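Home | Projects | Reports | Funders | Contact

Emberg Refill Pilot: second progress report
22 January 2026
Shared 24 times | 3 comments

You asked for an account of where the money has gone and whether the refill scheme is working. The first part is easy. The second I can't give you a clean yes on, and I'd be wary of anyone who did.

We have 12 shops signed up, the number we promised. Seven of them fill bottles most days. The other five have the tank, the poster and the scale, and as far as I can tell they sell very little from it. Two of those are on the Omanen side of town, where the supermarket put its own brand on sale the month we opened.

Sign-ups look good on paper. There are 682 households on the list, up from 123 in July. I would ask you not to quote that figure yet. A sign-up costs nothing and earns a free first fill, and the tills don't tell us who came back. Until the card system from Visetti is running in every shop, we are guessing at repeat use, and the guesses so far have been kind to us.

The bottle itself is still the weak point. Our plan assumed people would wash and bring back whatever they had at home. Most household cleaner bottles have narrow necks, old labels and a shape made for one trip off the shelf. Shop staff spend time peeling, rinsing and arguing over whether a bottle is fit to fill. 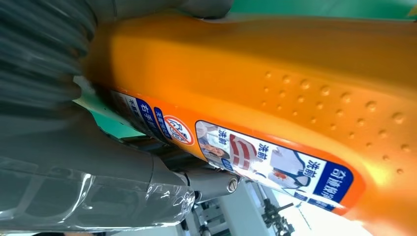
Shuk-fan Yeh's view is that we should stop taking old bottles altogether, sell one plain bottle with a wide neck, charge a deposit, and accept that some people will walk away. I was against this in the summer. I am less against it now, though the deposit worries me – the families we said we would reach are the ones who will feel it first.

Spending is within budget except for delivery. Peng raised its price for bulk drums, and we had no second supplier lined up. That was our mistake. We have asked for other quotes and have one so far, which is no cheaper.

For the next period we propose to hold at the present number of shops, try the deposit bottle in three of them, and report repeat fills only. If those come in low, I will say so and suggest we close the weaker sites.

Comments (3)

Good to read a report that admits the sign-up number is soft. When do the cards start?

My shop is one of the five. The poster is in the back because the tank leaks, and I have said so twice.

Would pay a deposit if I could get it back at any shop, not just the one I bought from.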